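Chores, Still Mine

Oct 1, 2024
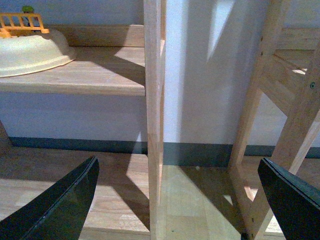
I have been promised a robot that picks up after my family for most of my adult life, and I have kept my end of the bargain by leaving things on the floor. The vacuum we have now, a Jundent, is good at the middle of rooms. Anything with legs gives it trouble. What I want is two fingers and some judgment. The fingers seem to be coming along. Judgment is harder, when a pale wooden post stands on a pale wooden floor and the sun lays dark stripes across the floor. I've stubbed a toe in light like that, and I've had eyes for years. Then there's the small orange toy fence sitting on top of a white dome on the shelf. Is that mess, or is that a farm? In my house the wrong answer costs you an evening.

My friend Si-eun Yoon packs orders at the Titthorpe warehouse and is unmoved by all this. They have two arms on her line that lift the same box all day, and she says they're great until the box has a dent. Then somebody walks over and fixes the box.

Nuravell wants $2220 for a home model that folds towels. It takes 7 minutes a towel. I timed the video, twice, while sitting next to a basket of towels.

So my answer for October is not yet. I'd pay $997 for one that does socks, and I would not ask it to match them.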